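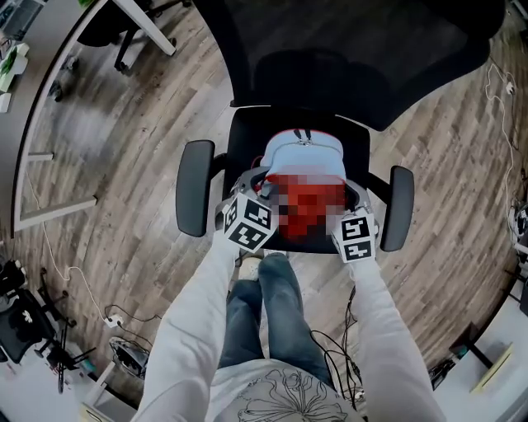 Do letters to people in prison for their beliefs ever get to them?

Some do. A lot sit in an office for months, and a lot disappear, and from your kitchen table you can't tell which kind you're writing.

I've been in the Pronstead letter group for six years now, which makes me a veteran, meaning I know which of the radiators in the library's back room works. We write on the first Monday of the month to people who have been locked up for a sermon, a pamphlet, a lawsuit or a headscarf (on or off, depending on the country). We also write to the officials who locked them up. Those letters begin "Your Excellency," and I have never gotten used to it. I once wrote "Your Excellency" four times in a single page to a deputy prison governor, and Soledad Solís, who edits everyone's drafts in green ink, wrote in the margin: "Are you proposing to him?"

New people always want to write the angry letter. I did too. Mine was two and a half pages and used the word "barbaric," and I was extremely pleased with it. Soledad gave it back with one paragraph left standing. The paragraph said who the prisoner was, what article of his own country's constitution covered his case, and what we were asking for: a doctor and a lawyer, in that order. It was a much duller letter. I sulked about it all the way home.

The letters to the prisoners themselves are harder. You can't mention the case. You can't mention politics, or religion in most places, or anything that might be read as code, which rules out more than you'd think. Natalia Nava wrote a lovely card about her tomatoes and then worried for a week that "the red ones came early" would get somebody put in solitary. So we write about weather. I have described the rain in Pronstead to people on three continents. If any of them ever get out and decide to travel, I doubt they'll come here.

Last week Gholamreza Shirazi came to talk to us. He served time years ago over a house church, and he's lived in Drolis since he was let go. I'd expected a speech. He mostly wanted to talk about stamps. His guards collected them, he said, so the envelopes with good stamps got opened first, and the plain metered ones went into a sack. He saw 157 letters in the end, all at once, on the day he was released. Before that he had been shown exactly two. One was from a child and was about a horse.

"Did it help?" Zyanya Trujillo asked him. She's been coming since the summer and she asks what the rest of us are too polite to.

He thought about it for a while. He said that the two letters mattered to him and the sack mattered to the guards. Once the sack got heavy they stopped calling him by his cell number. He didn't claim it was why he got out. He said he didn't know why he got out, and that he had stopped trying to work it out because it gave him headaches.

Then he ate three of Paweena Chareonsuk's coconut cakes and corrected the spelling of his name on our flyer.

I've been chewing on that since. We used to measure ourselves by the number of envelopes, and Owino, the next group over, still does. They sent 800 last year and mention it whenever we share a parking lot. We sent 105. I had been feeling bad about this. I still do a little, if only because their envelopes presumably weigh more.

Anyway, some changes for us. No more metered mail. Zyanya is in charge of stamps and has already spent too much on a set with owls. Soledad has agreed to let adjectives back in, one per letter, to be used on the weather. And we're taking on a new case, a teacher held over some hymnbooks, whose name I'm leaving off the internet at her family's request.

If you're near Pronstead or Pandelis and want to come along, it's the back room, seven o'clock, first Monday. Bring a pen that works. Ours were donated by a bank and they don't.

Posted October 2021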